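Bench notebook, small appliances
Sep 2, 2019
Entry by Lovisa Wikström

Toaster oven for the Mofokeng bench. Cream Toshiba, two knobs on the right, brown grips and handle. Came over from the Venenstead store with no paperwork, so I'm starting a fresh page for it. Plan for this entry is the outside check and the door. Heating comes later.

Put it down in the middle of the counter, door toward me, and left the wall side clear. Rack was inside. No crumb tray listed on the store's slip, must ask.

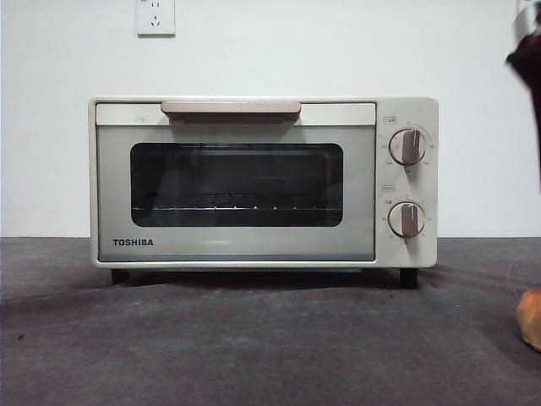 Outside check

Housing is sound. Top has faint gray scuffs, the kind that come from stacking something on it. I'm leaving them. Strip label near the back edge of the top is still stuck down along its length. The small red-bordered warning sticker above the controls is also in place, leave that on as well. Last time somebody at Zurkum peeled one off during cleaning and we had to order a replacement, which took longer than the repair.

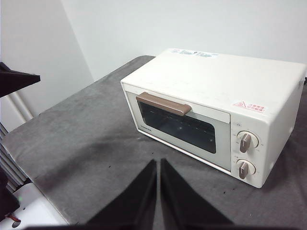
Went over the knobs next. Both turn without scraping. The upper one feels a little stiff in the first part of its travel and then frees up — could be the shaft, could be old grease behind the base. Didn't pull it. If it gets worse I'd rather take both off together and clean them in one go.

Door opens and stays down by itself. Closes with a light push. I opened and closed it a good many times and the feel didn't change. Handle has no play in it.

Metalwork and screws

Looked at the screws on the flat bar beside the cream strip. Tried them by hand with the small driver and neither one moved, so no threadlocker. There is a dark speck on the cream strip that I took for a chip at first. Noted here so the next person doesn't log it as new.
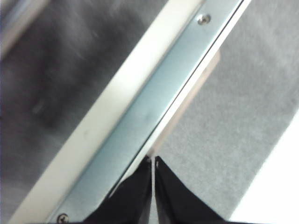 Flat bar with its screws, cream strip alongside.

Cord and placement

Cord comes out at the back and wants to curl up behind the housing. For the heating run it has to lie flat and away from the back wall. Use the Sedorov clips, drawer 3, and put the oven at least 100 mm off the wall.

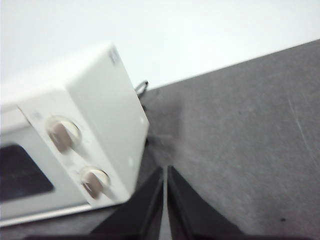

Page last changed: Sep 2, 2019, by L. Wikström

Still open:
Crumb tray, ask Venenstead.
Upper knob, check again after the heating run.
Rack, wash before anything goes on it.
Thermometer for the run is on loan to Zurkum, need it back first. They have two of ours.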